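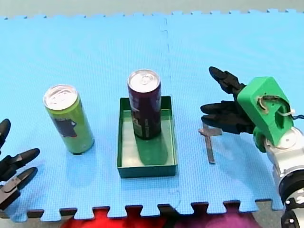
Citotdale Media Library
Physical Media Storage and Screening Room: Inspection Checklist with Comments

Date of inspection: 3/2/18
Areas covered: Disc stacks, tape room, screening room, returns desk
Collection inspected: Television and film on disc, 652 titles
Previous inspection: June

Ratings used: S (satisfactory), A (action required), N (not applicable at this visit)

Section 1. Disc stacks

1.1 Shelving fixed to wall and free of sway: S
Comment: All bays tested by hand at shoulder height. The end bay noted in the previous report has been re-anchored.

1.2 Discs stored upright in closed cases: A
Comment: The Halach box sets are still being laid flat in stacks on the bottom shelf. The cardboard sleeves at the base of each stack show crushing at the corners. Sets are to be stood on end with a bookend at each side.

1.3 Walkways clear to full width: A
Comment: A step stool and two cartons of unprocessed donations were found between the comedy and drama bays. Cartons were moved to the workroom during the visit. The stool requires a permanent location.

1.4 Temperature and humidity log kept up to date: S
Comment: Entries complete. Staff are reminded to initial each line.

1.5 Overhead lighting working: A
Comment: 4 tubes out. Replacement requested.

Section 2. Tape room

2.1 Door closes and latches without assistance: S

2.2 Tapes kept clear of speakers, motors and other magnetic sources: A
Comment: An unused pair of Stumgate floor speakers is being stored against the shelf holding the off-air recordings of local programming. These recordings have no second copy. The speakers must be removed from the room before the next inspection.

2.3 Signs of mold, odor or water entry: S
Comment: No staining on ceiling tiles. Sample of 18 tapes opened and checked. One shell cracked at the hinge; tape undamaged.

2.4 Playback decks unplugged when not in use: A
Comment: One deck was left powered with a cassette loaded. The label reads "Purba, season two, reel B." The cassette was ejected, rewound and returned to its case.

Section 3. Screening room

3.1 Exit signs lit and visible from every row: S

3.2 Exit doors open freely from inside: S
Comment: Both doors tested. The left door is slow to close and should be adjusted at the next service.

3.3 Seats secure: A
Comment: Loose bolts in the back row, seats 3 and 4. Both seats have been taped off and are not to be sold or assigned until repaired.

3.4 Cables covered or taped where they cross a walkway: S
Comment: The rubber cover at the projector cart is in good order.

3.5 Fire extinguisher present, charged and tagged: S

3.6 Posted room capacity matches permit: N
Comment: The notice was down for reprinting. To be verified once rehung.

Section 4. Returns desk

4.1 Disc cleaning fluid stored in labeled, closed container: S

4.2 Repair machine guard in place: S
Comment: Pads are worn and should be changed. The order code in the binder is out of date.

4.3 Damaged discs set aside and recorded: A
Comment: Discs with cracks at the center ring are being returned to circulation after polishing. Polishing does not correct this fault, and a cracked disc may break apart in a player. All such discs are to be withdrawn, including titles that are out of print.

Follow-up

Items 2.2, 3.3 and 4.3 are to be completed first. Remaining items marked A are to be completed before the next scheduled inspection and initialed on the copy kept at the returns desk. Questions on any rating should be sent in writing to the Collections Office.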